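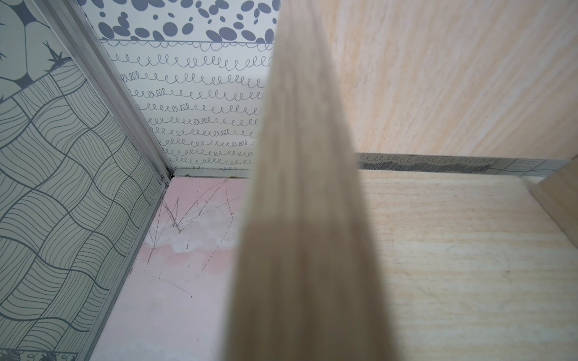 Aluminum trim where two wallpapers meet. The trim does not care that they clash.

How to Finish a Small Room Papered in Too Many Patterns

By Torunn Eklund

I have never met a wallpaper sample I could say no to, and so I have had to get good at corners. If you are a sensible person with one roll of cream stripe, you can skip to the shelf. Everyone else, get a pencil.

What you need

Aluminum corner trim, a fine-toothed hacksaw, a metal file, painter's tape, construction adhesive, a level, and a damp rag. I used Zollport trim because the shop had it. You will also want a second person who can hold things without offering opinions. I had Tiruwork Worku, who could do half of that.

Step 1. Let the paper dry

Leave it for 2 days. Trim pressed over damp paste will drag the paper with it, and you will say things in front of your helper.

Step 2. Cut the paper short of the corner

Stop each sheet just before the angle and let the trim cover the gap. Trying to match a wavy basket weave on one wall to polka dots on the next is a fine way to lose an August. Don't match them. Give each wall its own pattern and let the metal keep the peace.

Step 3. Fit the corner strip

Measure from floor to ceiling at the corner itself, since the middle of the wall will give you a different and more flattering number. Cut, file the burrs, and dry-fit. Run a thin bead of adhesive down the back, press from the top, and tape it every foot. Wait 30 minutes before you admire it.

Step 4. Run the strip along the floor

Do this after the upright, so the lower piece can butt up to it. Wipe off the squeeze-out right away. On a pink floor, dried adhesive looks exactly like chewed gum.

Step 5. Bring in the shelf

Plain pale wood is the only thing I trust next to a busy wall. Mine is a flat-pack from Brirnetti with 7 pages of instructions, most of them a warning about children. Turn each cam until it grips, then stop. The extra quarter turn is how you split a panel.
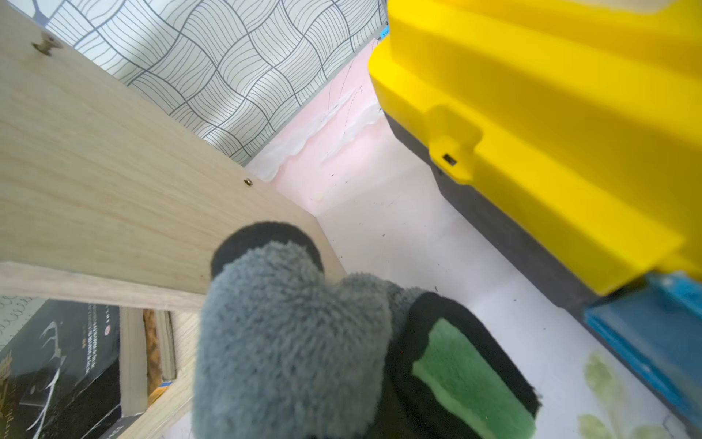
Screw, brass cam fitting and a few books in the cubby. The dirt on the floor is still on my list.

Step 6. Load it and look for wobble

Put the books in upright and lean on the top panel. If it rocks, loosen everything a little, push the frame square, and tighten again, working from the bottom up.

Step 7. Touch up the bottom of the wall

Scrape off any peeling paint before you repaint, even the bits that seem to be holding on out of loyalty. Sweep first. I repainted a skirting once without sweeping and it still has a texture.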